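The Linen Room at Tendcombe

Notice to Residents: Changes to the Linen Room

The management of Tendcombe wishes to advise all residents that the linen room on the lower level will reopen in July under revised arrangements. The room has been closed for repainting. Residents who left items on the shelves before the closure are asked to read the following with care.

1. Inventory

An inventory was completed during the closure. The linen room was found to hold 1,456 items. The register, which was last brought up to date when the Cludura wing opened, lists 1,450. The six additional items are all cloths. They are of the same pink, without label or laundry mark, and they do not match any colour ordered by this house.

Management wrote to Rerholm, our supplier for many years. Rerholm replied that it had never stocked the colour and enclosed a catalogue.

2. Removal of unregistered items

Three of the pink cloths were sent to the Thibodeaux annex with the surplus blankets. The annex confirmed their arrival in writing. At the next morning's check the linen room again held 1,456 items. The annex has since confirmed, also in writing, that it still has its three.

Management does not intend to send any more.

3. Folding

Residents have asked how the pink cloths ought to be folded. The house standard remains as it was: corners matched, long edge to long edge, then in half and in half again, with the fold facing the front of the shelf. The standard was written for sheets and tablecloths with four corners and a straight hem. It has been applied to the pink cloths without success. The lower hem is uneven and ruffled, and comes to small points that do not meet one another however the cloth is turned.

It is recommended that the cloth first be lifted by its two upper ends and held out over the table, so that the folder may judge where the middle lies. A dip along the upper edge is to be expected and should not be pulled straight.

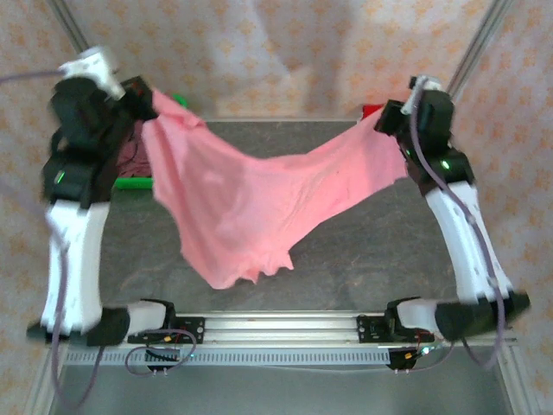

4. Storage

The pink cloths are to be kept on the bottom shelf, to the left of the door, apart from the bath towels. They are not to be used as curtains. A resident of the east corridor who hung one at her window reported that the light came through it as it used to in her mother's kitchen, at an hour when it was dark outside. She has asked to keep it. The request is under review, and the cloth may stay where it is in the meantime.

5. Claims

Any resident who believes a pink cloth to be theirs may submit a claim at the front office before six o'clock in the evening. Claimants should describe the cloth and state where they last had it. To date the office has received 70 claims. No two give the same place, and every one describes the hem correctly.

Management has found no grounds on which to refuse any of them. Cloths will be issued in the order in which claims were received, one to each resident, and the shelf will be checked each morning as usual.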